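Hello Houda, and hello to everyone at Irkance who ends up with this in their inbox,

11/13/20

You asked for something readable this time instead of the spreadsheet with the yellow cells, so I'm writing it the way I'd tell you over a cup of tea. The spreadsheet is still attached for Tarek. Most of it is good news, one bit isn't, and there's a question about the oven money near the end that I'd love an answer to before we order anything.

## Where the Fodlow bread club has got to

When we last reported, in April, we had no kitchen, no classes and a cupboard full of flour that we couldn't get to. I was pretty gloomy and I think it showed! Since then we've moved the whole thing on to people's doorsteps. Every household on the list gets a paper sack with flour, salt, a little jar of starter and a printed sheet, and then we talk them through it on the phone. Some want a call at every stage, some ring once in a panic when the dough has stuck to everything they own, and a few never ring at all but send the jar back washed with a note in it (I've kept the notes).

We've sent out 1139 sacks up to the end of last month. The target in the grant letter was 1000, so we're past it, and I'd be lying if I said I wasn't pleased. A good part of that is down to Begoña, who redrew the delivery rounds so that we stopped crossing town twice for the same street. She did it on the back of an old calendar and it has worked better than the software we tried in the summer.

The printed sheet has been through several versions. The first was far too long. I'd put in a whole paragraph on gluten, which I thought was fascinating and which made at least one person give up before she'd opened the flour. The current one is a single side, large print, with the temperatures in both scales and a line at the bottom saying what to do if you've forgotten the salt. (Knead it in late. It's hard work but it does go in.) Hanane has done the Arabic version and is halfway through the French one.

## Flour

We changed supplier in the summer. The Chraibi mill had been very decent to us but they couldn't do small sacks any more, and splitting big ones in my hallway was getting silly - there was flour in the piano. We now buy from Hemen, who pack to the size we want. It's a slightly stronger white and it drinks more water, so the sheet had to change again, and for a fortnight we had people with the new flour and the old sheet making loaves like doorstops. That was my mistake. I rang everyone I could.

The wholemeal is lovely, by the way. If any of you want a bag, say so.

## Shaping, and what people have to work on

Shaping is the stage people ring about most. Mixing is forgiving and baking is mostly waiting, but shaping has a knack to it, and it's very hard to teach a knack down a telephone. What I've learned is to ask about the surface first. A floury worktop lets the dough skate about and you never get any tension into it. A bare wooden board grips just a little, so you can drag the ball towards you and feel the skin tighten. I now tell people to keep the flour off to one side and only use it on their hands.
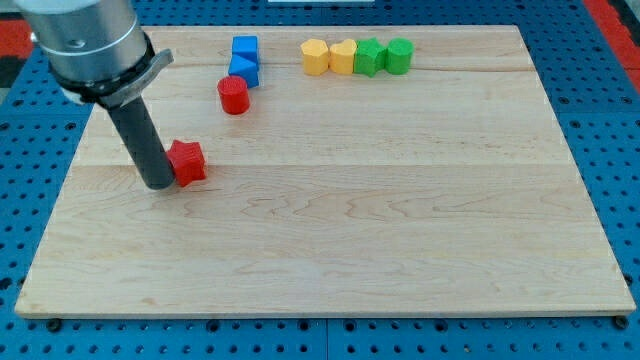 Riet disagrees with me on this and asked me to put it in the report. She says a damp worktop does the job just as well, that half the households on her round haven't got a board and aren't going to buy one, and that we shouldn't be making anybody feel they need more kit to bake a loaf. She'd also like the word "tension" taken off the sheet, as two people on her round have told her it made them tense.

She's right about the kit, I think, and I've given in on the word. The next sheet will say "pull it snug". I've left the bit about going easy on the flour, and we've agreed to try the damp worktop method ourselves before we print anything, both of us, same dough, and compare.

## The bit that isn't good news

The evening phone line hasn't worked. We said we'd run it 3 evenings a week and we did, all through the summer, but hardly anyone rang. People bake in the morning or they bake at the weekend, and by evening they've either got a loaf or given up. I'd like to stop it and move those hours to Saturday-style long mornings, if that's allowed under the terms. Hanane reckons we should keep one evening for people on shifts, and I'd go along with that.

I should also own up that the feedback forms have come back in a trickle. We hear plenty by phone, only it isn't on the form, so it doesn't count for your purposes. Could Tarek tell me whether call notes would do? I've got pages of them.

## Money

We're inside the budget on flour and printing, and over on jars. Jars don't come home, that's the long and short of it. I've started asking people to put their own jar out on the step and we fill it there, and that has slowed the losses.

There's £1000 still sitting in the line for hiring an oven at the hall. We can't use the hall. I'd like to spend it on secondhand loaf tins and small scales for households that have neither, and if there's anything left over, more jars. Riet will say this is kit as well, and she'll be right again, but you do need something to put the dough in.

If that's all fine, could you drop me a line so I can get the tins ordered? And do let me know about the wholemeal.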